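Himeo House residents' meeting, November
Minutes, typed up by me (Lizeth Sánchez) the same evening, while I could still read my own writing

We started at ten past seven in the downstairs lounge. Odair Guerra took the chair, mostly by sitting in it first. Good turnout considering the rain, and thank you to whoever brought the cheese straws, they went very quickly! Apologies came from the Magalhães family on the top floor, who had a school concert.

Last month's minutes

Agreed, with one correction. I had written that the back gate would be painted green. It was the bin store. The gate is staying as it is.

The spare room

This took up most of the evening, so I'll try to get it all down. For anyone who has joined us since the summer, the spare room is the one at the end of the first floor corridor that we all pay a little towards, for guests and for people between flats. It has slowly turned into the place where clothes go. Some of them are from the swap rail we had in the hallway, some are things people have left to be collected, and at least one cardigan is mine (I have been looking for it since Easter).

Odair had been up to look before the meeting and said the pile beside the bed was now the main feature of the room. He wanted it gone by the time the next guest comes. I said I would rather it was sorted than gone, and we went back and forth on that for a while. There was a lot of support for sorting, although rather less for doing it.

What we settled on in the end:

Everybody has until the last weekend of the month to go up and take back what belongs to them. Just take it, you don't need to tell me.

After that, whatever is left gets split into adults' and children's. Odair and I will do this, and anyone who fancies it is welcome, I'll bring the big flask. The good things go back on the swap rail. Anything stained or past mending goes in the textile bank by the car park.

Please don't add to the pile in the meantime. I know it's tempting when there's already one there.

There was a question about washing. Should it all go through the machine before it goes on the rail? Odair said yes, everything. I pointed out that this is a lot of loads and that a fair bit of it was probably put down clean. Compromise: we wash anything that smells or that we can't vouch for, and the rest gets a good shake out of the window. The house machine will be booked out for it on the Saturday morning, so please do your own wash before then or after lunch. (I'll put a note on the door as well.)

Bedding

We got on to blankets. The guest bed has never really had a proper set of anything, and people have been carrying things down from their own cupboards and then forgetting which were theirs. I suggested we keep one set for that room and nothing else: 2 fitted sheets, 2 duvet covers, pillowcases to go with them and a warm blanket for the winter. Dark colours were asked for as they show less, and white was asked for as it can be boiled. We did not reach agreement. I am going to look at what we already own before anybody buys anything.

If you do lend a blanket, sew or pin your flat number in the corner. Please not biro, it came through on the last one.

Shelving

Odair has been pricing up shelves for the alcove in there so that folded things have somewhere to live. He had printouts. The one he likes is a Skiltine unit with 3 shelves, which would fit under the sloping bit with room for a basket on top. I like it too, though I'd want doors or at least a curtain across it, otherwise we will all be looking at the pile again only higher up. He is going to measure the alcove properly, skirting board included, and bring the figures next time.

Somebody asked whether we could have hooks instead. We can have both. Hooks are cheap.

Money

The house fund stands at 1,977 pounds after the gutter work. Prokix have sent their bill for the stair lights and it has been paid out of that already, so the figure is a true one. We agreed the shelves could come from the fund once we have seen the measurements, and that the bedding should wait until I have been through the cupboards. Odair asked for it to be minuted that he thinks we should keep some back for the boiler. Minuted, Odair!

Guest bookings

The sheet on the noticeboard is full of crossings out and I can't follow it any more. I'll start a fresh one. Write your flat number, the nights you want and when your visitors will be leaving. Whoever had them to stay strips the bed and airs the room afterwards, and leaves the bed clear for the next lot. This was the rule before but it had dropped off the sheet when we ran out of space.

We also talked about whether children can use the room in the daytime for dens and so on. General feeling was yes, if it isn't booked, and if things are put back. The cushions are to stay in that room, please.

Any other business

The smell in the bin store is the drain and it is being seen to.

A bicycle pump has been handed in. It's on my windowsill.

Could people try not to let the front door slam after ten at night. It goes right through the ground floor.

The top landing window sticks. Odair will plane it when it's dry enough, which may mean spring.

Jobs to do

Odair: measure the alcove, price a curtain rail, be there for the sorting.
Me: new booking sheet, note for the laundry door, go through the cupboards for sheets and blankets.
Everyone: go up and fetch your clothes.

We finished at twenty to nine. Next meeting same place, same time, and it's the Magalhães family's turn for biscuits if they can manage it.

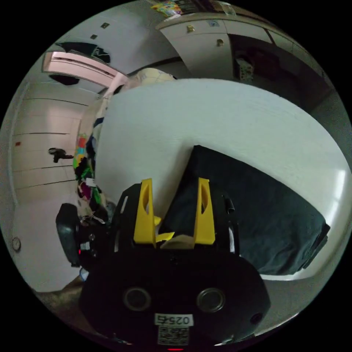

Spare room (item 2): clothes still to be sorted, dark blue fabric over the white.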